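Open day at the Dremen workshops
Oct 27, 2021

I nearly didn't go. It was drizzling, the bus to Irley only runs every so often, and I'd talked myself into a morning on the sofa with toast. But Biljana Kadrić had sent me the leaflet twice (she knows what I'm like) and I do love poking round other people's workplaces, so off I went with my big coat and a flask of tea.

Dremen is the long brick building behind the Felov paint shop, and if you've lived round here a while you'll have walked past it without a glance. The way in is down the side. There was a bit of a queue and a sign-in sheet, and by the time I got to it I was visitor 189! A very cheerful lad gave me a sticker and a floor plan, and I folded the floor plan up and lost it straight away.

The ground floor is mostly storage and a packing area. I liked the packing area more than I expected to — they have a lovely long bench with the rolls hung underneath it, so you pull the paper up towards you and tear it off against the edge. I want one for Christmas. Živko Bošković was showing people how to fold a corner so it stays put with one bit of tape, and I had a go and made a right mess of it. He was very kind and gave me a second sheet. The second one was worse.

Upstairs there are 7 rooms off one corridor and you can wander in and out as you please, which suits me. The one I stayed in longest had a big table covered in brown kraft paper and marked out into squares with dark blue tape. I'm a sucker for brown paper. We used to cover our school books in it, and my mum did the kitchen shelves, and I still think it makes any surface look ready for business. The tape was very satisfying too, all those lines running off down the table and crossing each other. I tried the same sort of thing on my sewing table back in March and my squares came out like a patchwork done on a boat.
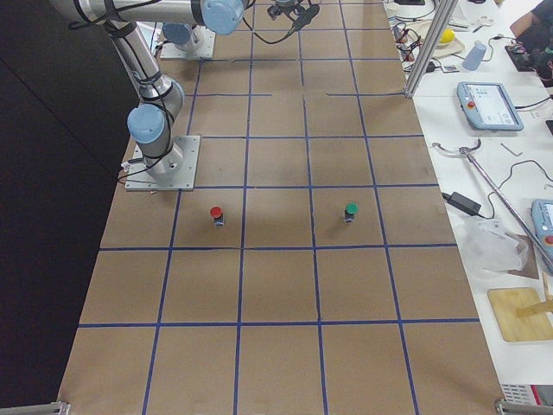

The papered table upstairs, with the red cap and the green cap next door but one to nothing at all.

I took to those two little things with the coloured caps. They're the same shape and size, each in its own square, side by side in the same row, and they looked like pieces in a board game I'd very much like to learn. A small boy next to me wanted to be green. I'd have gone for red myself.

After that it was the tea room, run for the day by Usmani, the café from the corner by the station. Cardamom buns, still warm, and I had two (one was meant for the bus). Biljana turned up at last, soaked through, having got off at the wrong stop, and we sat by the radiator for ages while she steamed and I told her about the corner folding.

A few bits if you're thinking of going next time. The stairs are steep and the lift is round the back, so ask at the desk. It's free to get in, buns are extra, and the 5 o'clock bus home fills up quickly — we stood all the way.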